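14/11/2020

Up before the alarm and out to Drunbridge with the starter in a jar between my feet, because today was the big bake and I could not wait another minute! Tomos Beddoe had the oven going already. He has been feeding it since before light, and the whole yard smelled of smoke and rye.

We made 20 loaves. Twenty! In February I could barely get one to stand up. I weighed the first batch at 840 grams each and they held their shape so well that I got cocky and pushed the water up on the second. Sticky mess, dough up to both elbows, but oh, the crumb on those wetter ones – big shiny holes and a crust that crackled the whole time it was cooling. I stood there with my ear right down next to it like a fool.
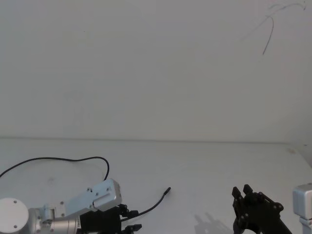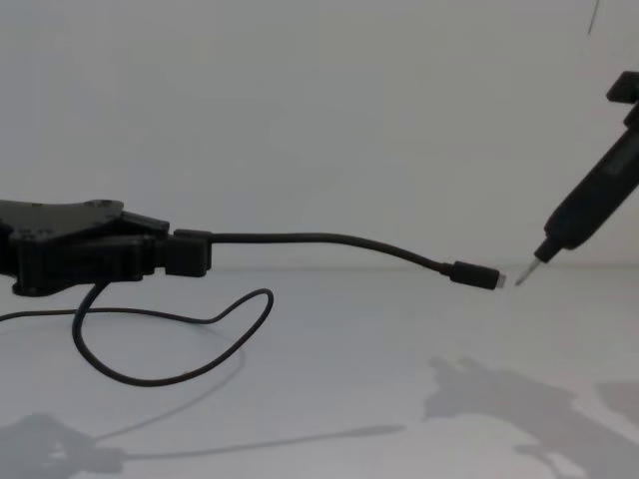 White tabletop in both, black cable in the second.

Tomos thinks the old Foulkes flour was better than what we get from Atgate now. I don't agree, but I'll try them side by side as soon as I can find a bag. The new one takes some 4 hours to get properly lively and then it goes like mad. I want to try it with seeds next, and maybe a bit of honey, and I still haven't done the potato one from Mom's notebook.

Brought 2 home, gave one away on the stairs, and ate far too much of the other with butter and salt before I'd even taken my boots off. Arms ache. Fed the starter again, a bit more rye this time, and put it on top of the fridge where it's warm. Must remember to buy more salt and return the big bowl.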